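7/30/19

Finished the second pass on the well log this morning. Static level was 26 feet below the casing lip at six, before any draw. Ran the pump at the low setting until the pressure tank cut in, then logged recovery every five minutes. It came back slower than it did in spring. I have the numbers in the green book and will plot them when I have a free evening.

The iron is the larger problem. The strip from Ashworth reads at the top of its scale, so the true value is somewhere above that and the strip is no use to me. Mailed a bottle to the lab at Ullstead for a proper figure. Filled it from the hose bib at the tank, ahead of the filter, after a ten minute flush. Cap on tight, no air gap, label in pencil.

Stuart Tapley stopped in after lunch with the catalog sheets for the two filters. The Nosodell unit is an air injection type with a 400 pound shipping weight, media included. The Godel is a plain cartridge housing and costs 900 installed. Stuart favors the Nosodell. His argument is that cartridges on water like ours clog in weeks and the cost goes into replacements. I agree with the reasoning but the Nosodell needs a backwash flow that I am not sure the pump can hold. The sheet gives the requirement at the valve, and I have only ever measured at the kitchen tap. There is a half-inch line between the two and a good deal of elbow.

Plan for that: bucket test at the tank outlet, three runs, average them. If the flow is short I can either change the pump or go down one tank size. A smaller tank means less media and more frequent backwash, so more water down the drain from a well that is already slow. I want the recovery curve in front of me before I pick.

Stuart also raised the cistern. A 4,000 gallon tank filled overnight would take the well out of the question for daytime use - and it would let some of the iron settle before it reached any filter. Ground work alone would push that to September. Put it on the list with a question mark.

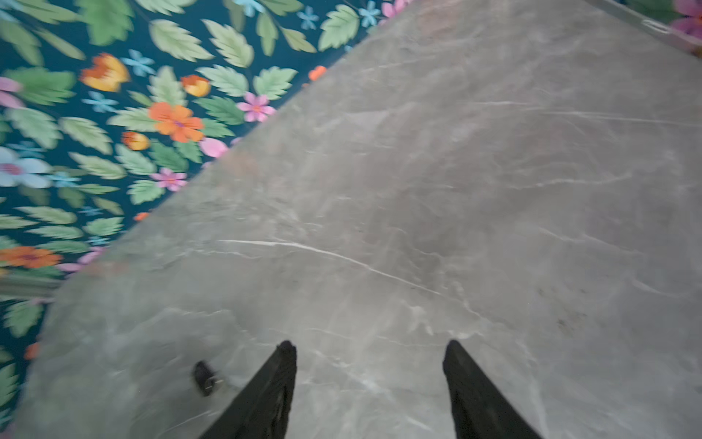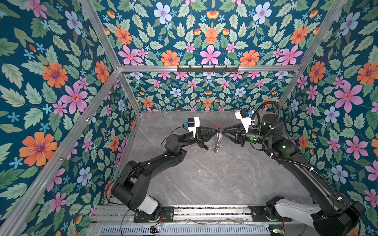 Drained the pressure tank at four to check the air charge. Two pounds low. Brought it up with the bicycle pump and the cut-in is now where the sticker says it should be. The drain water came out orange and left a film on the slab that a stiff brush only half removed. It matters for the laundry room, where I had planned a pale counter beside the sink. Gray marble pattern with thin white veins, as in the two pictures, is the look I want, but iron stain shows on anything that light and I will hold off on ordering until the filter is in and running. Wallpaper can wait with it.

Left to do: bucket test, plot recovery, call Ullstead for the turnaround time. The gasket on the sediment housing is flat on one side and wants replacing. Check the size first, the last one I bought was too thick.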